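Tuscombe Bench Kit for Desktop Repair, reviewed

Posted 2020-07-13 by Defne Özkan

I've been putting off this review because I wanted to live with the kit for a good while first, and because every time I sat down to write it I ended up taking another computer apart instead (there are worse problems to have!). So pour yourself something nice, this is going to run a bit long.

The Tuscombe Bench Kit is a zip-up case of hand tools meant for people who open desktop computers: a long magnetic driver with a set of bits, two nut drivers, plastic pry tools, tweezers, a wrist strap, a soft brush, a parts tray with a lid and a fold-out rubber mat. I paid 43 dollars for mine. My old set came from a hardware store and was really made for cabinets and doorknobs, and I had been making do with it for far longer than I should have.

I fix up secondhand office desktops, mostly Dells, and pass them along to families in my part of town who need a machine for schoolwork. This year I've done 16 of them, and the last several were all done with this kit, start to finish.

The driver

I love this driver. The shaft is long enough to get down into a case lying on its side without my knuckles scraping along the sheet metal, and the handle is fat and a little grippy, so my hand doesn't cramp up. The magnet is strong enough to hold a case screw while I tip it sideways, and I haven't lost one down behind a power supply since I switched. That used to be a regular part of my evenings.

The bits are good but not perfect. The smaller Phillips has started to round off just a touch at the tip, and I'm not heavy-handed. The bit holder inside the lid is also stiffer than I'd like. My friend Kevser Güneş, who borrowed the kit for a weekend, ended up prying the bits out with a butter knife, and I'm sorry to say I have now done the same thing more than once.

Pry tools and tweezers

You get three plastic pry tools and they're fine. I use the narrow one for pushing on those little colored tabs and latches that office desktops have everywhere, the kind that are supposed to be finger-friendly and never quite are if you have short nails like me. It's also nice for nudging a cable connector loose without yanking on the wires.

The tweezers are a pleasant surprise, straight and stiff with tips that meet properly. I would still keep them well away from an empty processor socket. Please do that part slowly, with the lever lifted all the way, and with the chip held by its edges. If you bend a pin, no kit at any price is going to cheer you up.

The mat

This is where the money went, I think. The mat unfolds to a generous size and it stays put, so a heavy steel case doesn't go skating off when you lean on it. There are shallow pockets molded along one side for screws. I put mine in the same order every time: side panel, drive cage, power supply, cards. My older mat was a Priden and it was softer, but it curled at the corners and smelled like a tire shop for a month. The Tuscombe had no smell to speak of.

I do wish the mat were a lighter color. A black screw on a dark mat under a kitchen light is a hard thing to find at my age.

How it does inside a real case

The layout in my usual Dell is friendly enough once you know your way around, but things do sit close together. You have the board in the middle, the power supply down along one side, and the drive cage taking up the other, with cables running over it. I move cables first, always, and tuck them where they can't spring back. The long driver makes the rest easy. The nut drivers I've hardly touched, though I suppose they'll earn their keep someday. 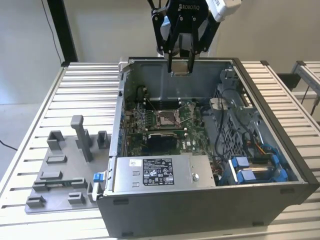 Dell desktop on its side with the panel off and the CPU socket empty. The blue tabs are at the drive carriers and beside the power supply.

The brush deserves a kind word too. It's soft, it doesn't shed, and it gets between the fins of a heatsink better than the paintbrush I used before. I go over everything with it before I put a single new part in.

What I'd change

A better bit holder, a lighter mat, and a longer cord on the wrist strap. Mine only just reaches when I'm standing, and I like to stand. The zipper on the case also catches on the lining at one corner, so go gently there.

I looked at the Brasance set as well, which costs 18 dollars and has no mat or tray. If you're only planning to open one computer to add memory, get that one and keep the difference. If you'll be doing this every month like I do, I'd spend the extra on the Tuscombe and feel good about it.

Four stars out of five from me. I've ordered a second one for Kevser, so maybe now I'll get my tweezers back.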